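Seit ich schwarze Sachen nur noch zusammen mit schwarzen Sachen wasche, habe ich deutlich weniger graue Fusseln am Pulli und deutlich mehr Wäschekörbe in der Wohnung. Irgendwas ist ja immer! Weil nach meinem letzten Beitrag so viele gefragt haben, wie ich das mit den Wäschenetzen mache, schreibe ich es jetzt einmal ordentlich auf.

## Was du brauchst

- einen Korb mit Grifföffnungen (meiner ist geflochten, irgendwo zwischen Salbei und Beige)
- ein Wäschenetz mit Reißverschluss, lieber eine Nummer zu groß
- einen freien Tisch, an dem du stehen kannst
- Waschmittel für Dunkles, ich nehme seit dem Herbst das flüssige von Warnesex

Mein altes Netz war von Clovham und hat treu gehalten, bis der Schieber vom Reißverschluss in der Trommel abgegangen ist. Das Geklapper vergesse ich nicht so schnell.

## So gehe ich vor

**1. Taschen leeren und auf links drehen.** Langweilig, ich weiß. Ich habe aber schon mal ein komplettes Taschentuch mitgewaschen, und danach war der Nachmittag gelaufen. Knöpfe zu, Haken zu, Bänder locker verknoten.

**2. Den Korb an die eine Seite stellen.** Ich bin Rechtshänderin, also steht er bei mir links und das Netz kommt nach rechts. Wer mit links arbeitet, macht es einfach andersherum.

**3. Netz flach hinlegen und den Reißverschluss weit aufziehen.** Bitte nicht in der Luft damit herumfummeln! Auf dem Tisch siehst du gleich, wo der Zipper langläuft, und der Stoff klemmt sich nicht so leicht ein.

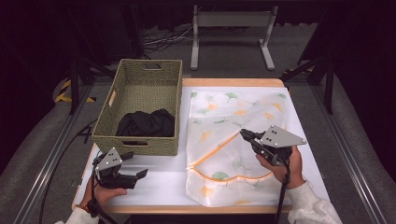
*Lesezeit: 2 Minuten*

Mein jetziges Netz mit den Ginkgoblättern hat einen orangefarbenen Reißverschluss, den finde ich auch morgens um sechs ohne Kaffee. Und weil der Stoff so dünn ist, erkenne ich durch ihn hindurch, was schon drinsteckt.

**4. Das Teil locker hineinlegen.** Erst einmal ausschütteln, dann grob zusammenlegen und bis ganz nach hinten schieben. Ein Knäuel wird in der Maschine nur ein noch festeres Knäuel. Ich packe höchstens zwei dünne Teile in ein Netz, bei dickem Strick nur eins.

**5. Zumachen und den Schieber verstecken.** Viele Netze haben am Ende ein kleines Gummibändchen, da gehört er drunter. Fehlt es, hilft ein Haargummi.

**6. Ab in die Trommel.** 30 Grad, Feinwäsche, und den Schleudergang stelle ich auf 1000 Umdrehungen. Bei Spitze oder ganz dünnem Stoff gehe ich noch weiter runter. Ein Blick aufs Etikett schadet nie, meine schwarze Lieblingsbluse wollte zum Beispiel gar nicht geschleudert werden (ups).

## Und danach?

Netz sofort auf, Teil raus, in Form ziehen, aufhängen. Das leere Netz hänge ich offen mit an die Leine, sonst riecht es irgendwann muffig. Trocken wandert es zusammengefaltet in den Korb zurück, dann muss ich beim nächsten Mal nicht suchen.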